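Publish the Failed Reactions Too
Hywel Gwynne
August 2023

Every chemistry department has a drawer of notebooks that nobody outside the group will read. Most of what is in them did not work. I think those pages should be published, and I think journals should make room for them.

Take a plain case. A student at Carroll tries to remove a methyl group from an aromatic ether. The usual reagent gives tar. She changes the solvent, lowers the temperature, gets tar again, and moves on. Two years later a student at Romeck does the same thing with the same result. Neither paper mentions it.

Our group went through its own records in January. We found 3,618 logged reactions, and only a small share of them had ever appeared in print. The rest cost us solvent, argon and a good deal of time.

The common objection is that a failed reaction proves little. The flask may have been damp, or the reagent old. That is true, but the same doubts apply to a reported yield of 92 percent, and we print those every week. Give the conditions, the scale and the supplier — readers can judge.

Storage

Old notebooks should be kept flat in closed boxes, away from the bench, until someone can scan them.
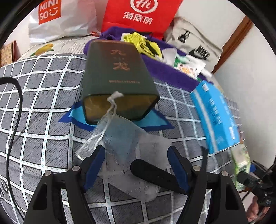 What journals could do

Start small. A short form, one page, with 3 required fields: substrate, conditions, outcome. Ginduva already accepts entries like this in its online supplement, and the editing load has been light. Reviewers would check that the procedure is clear and leave the question of importance alone. Hiring panels would have to count these notes for something, or students will not write them.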